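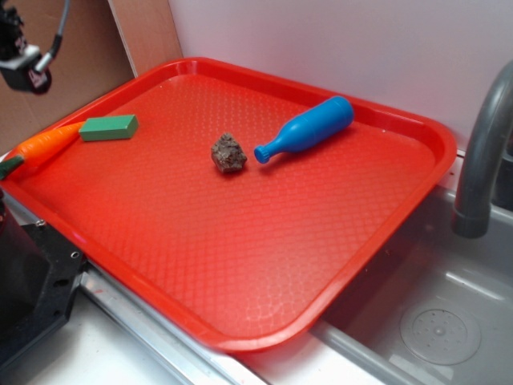
# Toy sink and tray set, Barnville

This folder keeps the notes and pictures of a small play sink and the things which are used with it. The set is called Finusside in our lists. The card explains what belongs to the set and how the files are named, so that a person who was not present can use them.

## What is in the set

- one red tray with a raised rim and a textured floor
- one gray toy sink with a faucet and a drain cover
- one orange carrot with a green top, plastic
- one green block, rectangular
- one small brown rock with a rough surface
- one blue toy bottle, plastic

The names in the label file are short: `tray`, `sink`, `carrot`, `block`, `rock`, `bottle`. Please do not write "stone" for the rock. In the first version both words were used, and 30 labels had to be corrected by hand.

## How the things are placed

The tray lies at an angle and its right end goes over the basin. This is on purpose. When the tray was fully on the counter, the sink was too far away and the layouts looked all the same.

Inside the tray the order is free. The bottle may stand or lie on its side – both are valid, and the field `bottle_pose` says which one. If the bottle lies down, please note also where the neck points. The rock has no front side, so only its position is written. 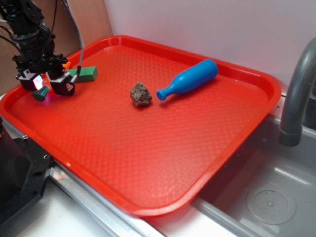
A thing counts as "in tray" when it touches the floor or the rim of the tray. A thing which is lifted gets the value `held`, and its last position is kept in `prev_pos`.

## Files

| File | Content |
|---|---|
| `layouts.csv` | 1434 rows, one for each layout |
| `labels.csv` | names and positions |
| `check.csv` | 243 rows, read by a second person |

## Known problems

The rim makes bright reflections, and positions near it are less exact. The carrot is sometimes partly over the rim; use `edge = 1` in this case.

## Contact

The card is maintained by Zúñiga. The older version, under the name Sisa, has 500 layouts and no bottle pose. Please do not mix the two.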